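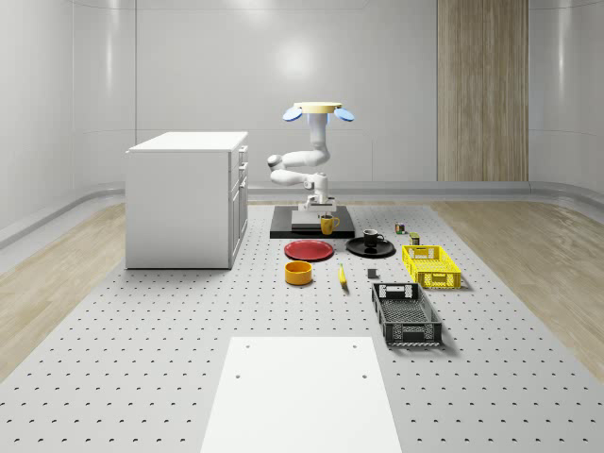

Press notice no. 4

FOR IMMEDIATE RELEASE

Kidimon opens its crockery library in Witen

Witen, Jan 30, 2025

Hello from the Kidimon office, where I'm typing this with a cup of tea going cold next to me (my fault, I've been on the phone all morning). I'm very pleased to say that our crockery library opens to everyone in Witen on Saturday, in the old Fedoruk shoe shop on the corner of the market square. If you're having people round and you own four plates, come and see us!

The idea is as simple as borrowing a book. You tell us how many are coming, we pack plates, bowls, mugs and cutlery into crates, you take them home, feed everybody and bring the lot back. You don't have to wash up to restaurant standard. A scrape and a rinse will do, and we do the rest.

We tried it out in December with households on the Skusetti estate, and I'll admit I was nervous. December is when everybody wants bowls at once. It went well, though - we sent out 386 pieces over the month, and the busiest weekend was a christening, a choir supper and a very large family birthday all on top of each other. Daryna Sirko did the packing for that one and still speaks to me.

We learnt a few things. People want mugs far more than they want cups and saucers. They want side plates for cake, and they'd like them in colours that children can tell apart. Everyone forgets serving spoons, so those now go in every crate whether you ask or not. And the crates themselves were too heavy when full, so we've swapped them for a smaller size with proper handles, which my back is very glad about.

Borrowing is free for schools, clubs and anyone holding a funeral tea. For everybody else there's a small charge to cover washing, and we're happy to talk if that's awkward. Chips and breakages happen. Tell us, put the bits in newspaper so we don't cut ourselves, and that's the end of it. We don't take deposits and I don't plan to start.

The shelves have room for about 220 place settings, and we're not there yet, so donations are very welcome. What we'd love is plain, sturdy stuff that stacks and can go in a dishwasher. Please don't bring gilt edges or your grandmother's best tureen, however much you dislike it. Odd plates are fine. Odd lids, no thank you (I have a whole shelf of them already).

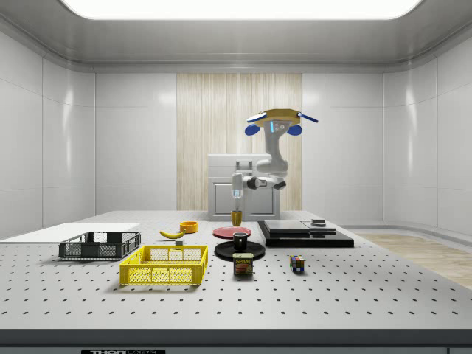

Orysia Holovko says the scheme saved her daughter's party on the Skusetti estate. "I'd been about to buy paper plates again, and they always fold in half the moment you put potato salad on them," she told me. "We had proper bowls for the soup and I didn't have to find cupboard space for any of it afterwards."

Lahcen Belkadi, meanwhile, wants to know when we'll be getting large cooking pots. Soon, Lahcen! We've been offered two, and I'm waiting to hear whether they'll go through the door of the van.

On opening day we'll have soup and bread at noon, with Cyrill Ruchti at the stove, and you're welcome to browse the shelves and put your name down for a date. Easter is filling up already. After that we'll be open on market mornings, and you can drop crates back through the side entrance on the lane if you ring the bell first.

Press are welcome at any time on opening day, and I'm happy to chat beforehand. Ask for me at the shop, or leave a message at the Kidimon office and I'll ring you back.

Antonina Vasylenko
Kidimon, Witen

ENDS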